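Home Essays Notes Archive About Contact

Teach It With Your Hands First

Most arguments about teaching robots household work are about models. I think more of them should be about hands. If you want a machine to deal with a shirt, somebody has to deal with the shirt first, many times, in a way the machine can learn from.

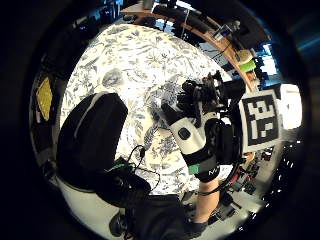
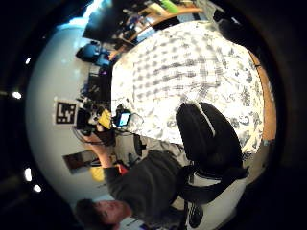
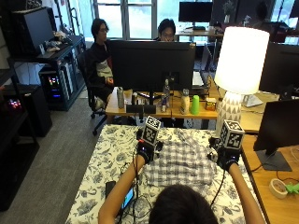
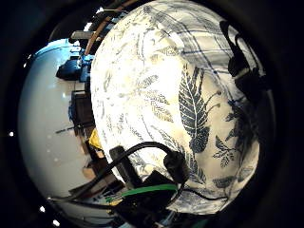 The patterned cloth from several viewpoints. Third picture: both gloves, with the checked shirt between them.

I spent two years on the other method, driving an arm by remote control at Castholm. Marta Hutsuliak and I logged 1475 runs there. Too many of them were slow and stiff, and the arm learned to be slow and stiff as well. You can't feel cloth through a joystick. You stop, look, correct, and stop again, and all of that goes into the data.

Showing the task by hand has its own problems. Human fingers do things a two-jaw gripper can't copy, and tracking drops out when a wrist turns the wrong way. Danylo Bilyk still prefers remote control for that reason: every motion he records is one the arm can make. He's right about that, and for stiff parts going into a fixture I would do it his way.

For cloth I would not. People already know how to handle a shirt, and about six good demonstrations at normal speed tell me more than an afternoon of careful steering. Record the hands first. Bring in remote control for the parts the arm keeps getting wrong, and keep those runs in a separate folder.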